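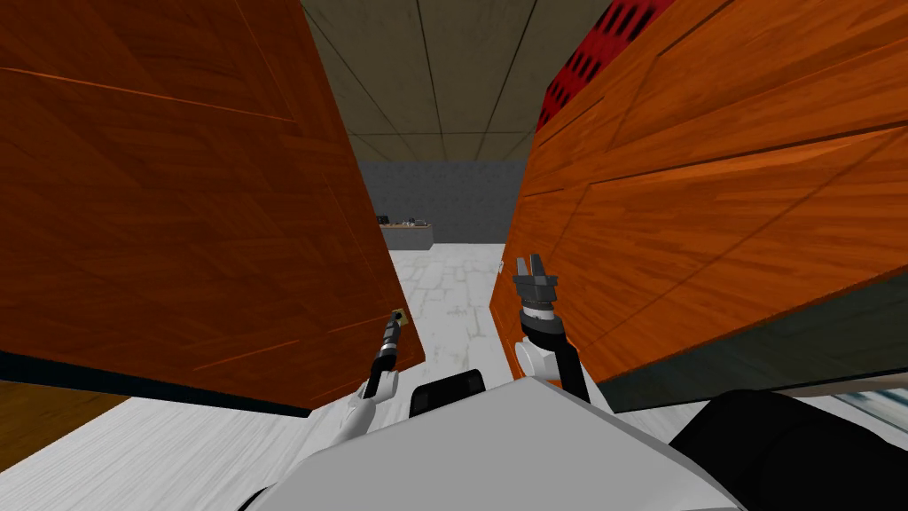

Carngate says simulated doors will teach its robot to open real ones

Carngate has begun building a library of door-opening examples for its two-armed robot, all of them made in simulation. The Skuvov company wants 100 examples before it starts training and says it has 57.

That is a small pile on which to rest a large claim. Carngate's notice says the finished system will cope with "ordinary doors in ordinary buildings", but the only set it describes is a pair of wooden ones, in a rendered room with a tiled ceiling. It gives no figures for failed attempts, and does not say whether they are kept or thrown away.

Tianyou Dai, who runs the collection, said each example takes up to 10 minutes to make and check. "The arms have to learn where to be as well as what to pull," he said. Asked how often the robot had opened a door outside the simulator, he said those tests had not started.

In one view from the work, the left gripper is closed, its tip just below a small round doorknob, while the right one is open near the other door.

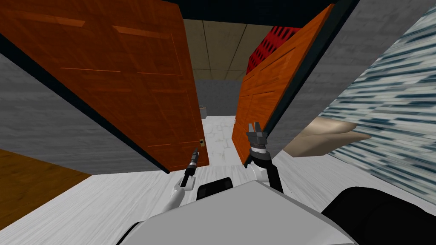
Questions over real doors

Stavden, which tests building equipment, is unconvinced. Its reviewer, Ye, pointed out that real doors stick, sag and swing back, and asked how much of that the software copies. Carngate would say only that friction is "modelled".

The company plans to try five real doors in December. It has not said who will choose them.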